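Open kitchens at the Stomadton housewares fair

I almost skipped the Stomadton fair this year. It was August, it was hot, and the last time I went I came home with a garlic press I've used twice. But my sister-in-law wanted a ride, and the flyer promised 200 stalls plus an "open kitchens" trail through the old row houses behind the hall, so off we went at 4 in the afternoon, when the parking gets cheaper.

The hall first. Kornerico had the biggest stand, all stacking bowls and lids that click, and the line for their free peeler was so long that I gave up and ate a cinnamon bun instead (good bun!). Tendisis was next to the restrooms, poor things, but they had the nicest dish racks of the whole show and a drawer full of odd lids for a dollar each. I found one that fits my little saucepan, so the day had already paid for itself. Vigfúsdóttir was mostly wool and linen, lovely stuff, with a runner marked 115 dollars that I petted for a while and put back.

Then the kitchens, and these were my favorite part by a mile. You follow chalk arrows down the lane and just walk in. Some were very grand, with islands you could land a plane on. The one I keep thinking about was a narrow kitchen with a small table, and on it the most cheerful cloth I saw all day, white with stripes and zigzags and little flowers, with HANDMADE printed on it in small red capitals over and over. I want one so badly. My own table has worn the same beige thing forever.

The theme in there was the utensil jumble, which is a subject close to my heart! Chopsticks, white rice paddles, a white spoon, a red plastic one, and a pink basket full of holes. I have the same pile at home, only mine lives in a drawer that jams whenever a paddle turns sideways. A tall open basket on the table might be the answer, especially for chopsticks, which I never manage to keep in pairs.

We got back to the car with one lid, two buns and a raffle ticket numbered 500. My sister-in-law got the peeler, of course.

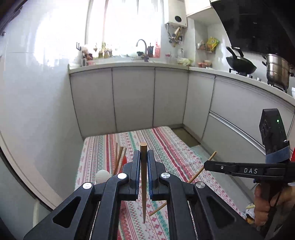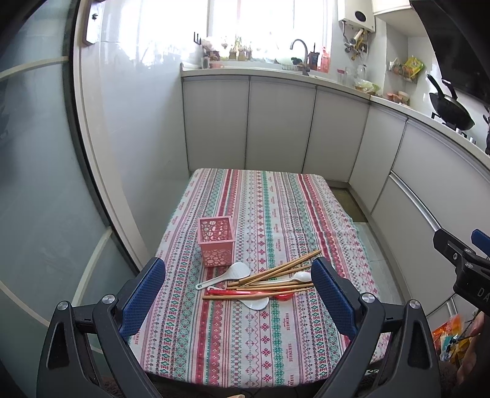
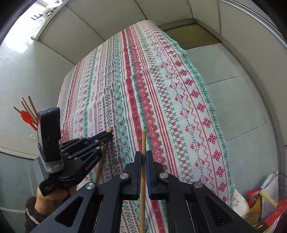
Chopsticks and the striped tablecloth in the narrow kitchen, open kitchens trail, Stomadton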